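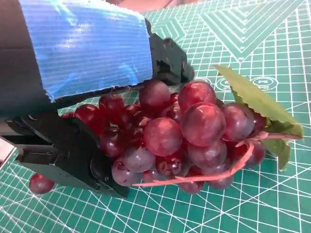 How often should the finger pads on a small two-finger gripper be changed?
Go by wear and not by the calendar. Mine get swapped when the grip starts to slip on the test fruit at the normal force setting, and the last set managed 1,158 picks before that happened.

Hello and welcome to the Dravach pad and pivot kit page! I put this kit together for my own arm first, then started selling it through Vallia when other people kept asking where the bits came from. It suits the Zarnton small gripper (both the old body and the new one) and I'm told it goes on the Yan as well, though I haven't had one on my bench to try.

What you get
2 fingertip pads, black
5 pivot screws, one of them a spare
1 small tube of grease
1 printed card with the closing gap settings

Fitting it
Turn the power off at the wall before you put your fingers anywhere near the jaws. I do the whole job on a cutting mat because dropped screws are easier to spot on it, and the grid is handy for checking that both fingers come down square.

Take the old pads off first and wipe the seats with a dry cloth. There's nearly always a bit of old glue in the corner of the lower one, so scrape that out with something plastic. Press the new pads home, then do the pivot screws one at a time (one out, one in, never all of them out together or the linkage drops and you'll be there till teatime). Nip them up gently. If the finger feels stiff by hand, back the screw off a touch and try again.

Grease goes on the pivots only. A dab the size of a pinhead is loads!

Now power up, home the gripper and run it open and shut a few times with nothing in it. Set the closing gap from the card. After that I give it something soft and awkward, and plastic grapes are still my favourite, all lumps and gaps and a stem to get in the way. Then something flat and hard.

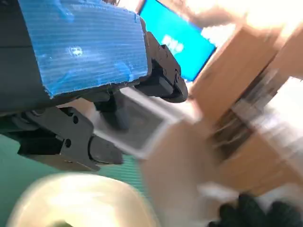

Flat-sided piece at the jaws, arm on the move.

If the flat piece twists as the arm swings, the pads are probably sitting at different heights, so take the lower one off and reseat it.

Looking after it
Check the screws after the first 333 picks, as new ones do settle a little. Keep tape and loose edges well clear of the pivots too, and trim anything that's begun to fray. Grease again when you change the pads.

Pads are also sold in pairs without the screws. The next batch is due in August.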